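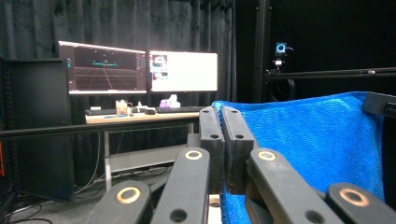
Student robotics club wins a place in the Ganano final with its towel project

The robotics club at Jibrin Technical College will go to the final of the Ganano Student Automation Challenge in February. The club was told last month that its project, called Unport, is one of 30 projects chosen from 197 entries. It is the first time that a team from the college has come this far in the competition.

Unport is a project about cloth. The students want a robot arm to take a hanging towel by the edge, lift it away from its support and put it down flat on a table. For a person this is easy work, which a child can do without thinking. For a machine it is still a difficult one, and the club has now spent two terms on it.

"A metal part has the same shape every time you pick it up," said Halima Igwe, the student who leads the team. "A towel has a new shape every time. If you pull it a little, the place where you wanted to hold it is already somewhere else."

The team decided early that they would not write the movements by hand. The members do the task themselves with a hand-held gripper that carries a camera, and the recordings are used to train the control program. The gripper has two narrow finger pads which are moved by black linkage arms, and there are brass-colored rings at the joints of the arms. The students say that the pads were the part that took the most discussion. The first ones were wide and strong, but they pushed the cloth away before they could close on it. The present pads are narrow and can come in beside the edge of the fabric.

Practice is done with a bright blue towel held by a clamp. The club also tried thin kitchen towels and a cotton bed sheet, and the sheet gave the worst results. It will not be used in the final, although Igwe would like to return to it in the next school year.

Recording is slow work. Each member takes a turn with the gripper, and after each turn another student looks through the video on the computer and removes the attempts where the cloth fell or the hand moved too fast. In the last internal test before the application was sent, the robot arm completed the task in 84 percent of its attempts. The rules of the final ask for the same task to be done 3 times in a row in front of the judges, with no person touching the towel in between.

"This is the part which makes us nervous," said Temitope Ogunleye, who teaches automation at the college and has advised the club from its beginning. "Two good attempts and one bad attempt is a nice result in our lab, but in the final it gives you very few points. So the students are now working on the bad attempts – they watch them again and again, and they try to understand at which moment it went wrong."

According to Ogunleye, many of the failures have the same cause. The fingers close on two layers of cloth when they should take only one, and then the towel comes down folded. The team has started to record more examples of this situation, including how to open the fingers, move back a little and try again.

Part of the cost is covered by Kiltex, a textile service company which washes and folds linen for hotels in the region. The company has given the club fabric for its tests and will pay for the travel to the final. In return, the students will show their work to the company's staff in the spring. The college pays for the parts of the gripper and for the computers.

The club meets in the automation lab after classes, from four o'clock in the afternoon, and the evenings often become long before a deadline. Students from all departments can join, and it is not necessary to have experience with programming. At the moment the team is looking for one or two people who are good at sewing, to prepare test pieces with different hems – the judges will bring their own towel to the final, and the students do not know yet what its edge will be like. Those who are interested can come to the lab during a meeting and ask for Igwe.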